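**Doughnut counter, Saturday check — Staniforth branch**
Checked by: Dezső Boros

- [x] Lids open and stay up by themselves
- [x] Paper trays lined
- [ ] Allergen cards on counter (missing, ask Vusitz) 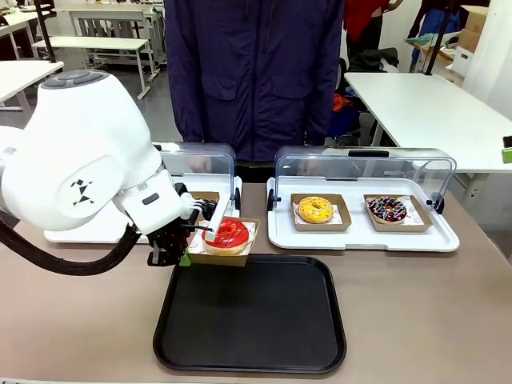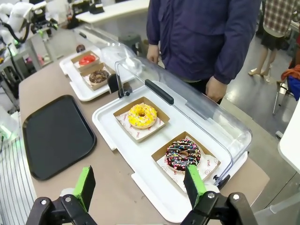

Comments: The display cases are in acceptable condition, but the cleaning sheet was last signed at 16:00 on the day before. Please sign it also in the morning. The yellow doughnut and the chocolate one with sprinkles share one case, so they need one card each — I have asked for this already in August. The black serving tray must be washed before opening, also when it looks clean.

- [x] Hinges checked on 2 cases
- [ ] Tongs kept in closed box

Next check: same list, form 493.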